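Workshop Builds > Robotics and automation > Plate mover for the shared workshop (sim first, metal later)

tresaddle_tom
Posts: 500
February

Right, long overdue update on the plate mover! For anyone new to the thread: a few of us at the Tresaddale workshop grow yeast and bits of pond life in multi-well plates, and I want an arm that will pick a plate up, put it on a shaker, and bring it back without anyone having to be there at midnight. The real arm is still in bits in my garage, so everything so far is in the simulator. I've called the project Mirkidell, after the lane I live on.

Last weekend I finally got the whole bench into the model, and I'm so pleased with it. The white pad on the breadboard has corner marks so I've got a fixed place to aim for, and the plate starts out in the dark holder at the other end. 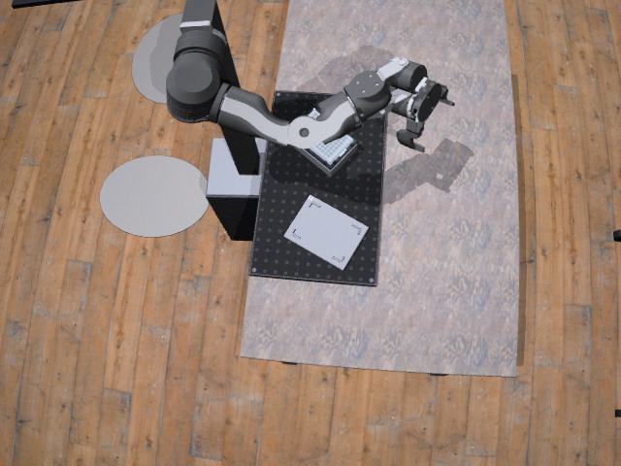
Mirkidell bench from overhead, gripper out over the bare table.

Next job is the path from the holder to the pad. I've got it down to 2 waypoints plus the approach, and I'd love to hear from people who've done this sort of thing with a post-mounted arm.

lakatos_bench
Posts: 2,441

Lovely stuff. One worry straight away: your elbow is sitting right over the well plate in that view. If the gripper has to come back to the holder from the table side, are you sure you've got room to fold the arm up? I had the same layout on my seed sorter and ended up moving the post to the far side of the bench. Took a whole evening and I wish I'd done it at the start.

tresaddle_tom

It does fold, just! I ran it slowly and watched the elbow the whole way. But I take the point, it's tight. I'd rather not move the post if I can help it, the real one is going to be bolted down and there's only one bit of floor I trust.

gritandglue

Going to disagree with lakatos here. Leave the post where it is and turn the breadboard instead. It's much easier to shift a plate with holes in it than a great big column, and you can try five angles in the model before tea.

lakatos_bench

Turning the breadboard only helps if the holder ends up further out. Otherwise you've got the same cramped elbow with a different view of it. But fair enough, it's free to try in a sim.

wendover_sprocket

Can I ask a daft question? Why go to the trouble of modelling the shaker as well? When I did mine I used a plain block of the right height and it was fine.

tresaddle_tom

Not daft at all. I started with a block too! The trouble was that I kept setting the drop height by the top of the block, and a shaker has a platform frame that the plate has to sit down into, with a rim to clear. So I drew the thing up properly, knobs and little green readout and all (yes, I got carried away, I even put the word SHAKER on the front).
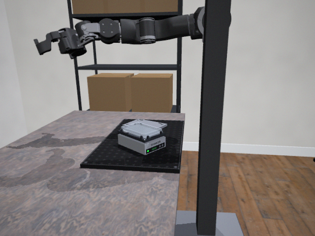
The other thing I've done is keep the travel height silly high. The arm crosses the bench well above everything and only comes down once it's over the target. It's slower, but I don't mind slow. These plates can sit for hours and a cycle that takes twice as long makes no odds to a pot of yeast.

gritandglue

High travel is the way to go, completely agree. My first pick-and-place skimmed along just over the bench to save time and I lost a very nice mug.

lakatos_bench

See, I don't agree with that either, sorry! High travel is fine with an empty gripper. With an open plate full of liquid, a long drop at the end is more time for it to slosh. I'd go halfway up and slow the last bit right down.

tresaddle_tom

Hmm, that's a good one. I haven't got liquid in the model at all. The plates will have lids on to begin with, but I do want to do without them in the end. I'll put a slower final descent in and try a lower crossing on the next run.

wendover_sprocket

What are you doing for a camera? Mine's on a bracket over the bench and the arm gets in its way half the time.

tresaddle_tom

On the wrist, very wide lens, so it bends everything like a goldfish bowl but you get the fingers and the plate in one view. I've been using the Starken calibration sheet that somebody posted in the lens thread and it's been a big help in getting the straight lines straight again. 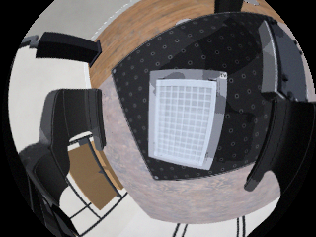 Wrist view in the sim, before straightening. White grid in the middle, fingers either side.

gritandglue

Oh I love that. Why so wide though? You're spending a lot of your pixels on table and floor.

tresaddle_tom

Mostly so I can see both fingers. With a narrower lens I only ever had one of them and I was guessing at the other. Happy to be talked out of it if somebody has a better mounting spot.

wendover_sprocket

I'd keep it. Crop to the middle for finding the plate, use the full view for checking the fingers. That's 2 jobs from one camera and you don't have to print another bracket.

lakatos_bench

Agree with sprocket for once. Still think you should move the post.

tresaddle_tom

Ha! I'll turn the breadboard first and put up the results, and if the elbow's still cramped I'll get the spanners out. Has anyone got a favourite material for finger pads, by the way? I've got some thin rubber sheet but it goes shiny and slippery after a while.

gritandglue

Bicycle inner tube, rough it up with sandpaper and glue it on. Cheap, and when it wears out you just cut another bit.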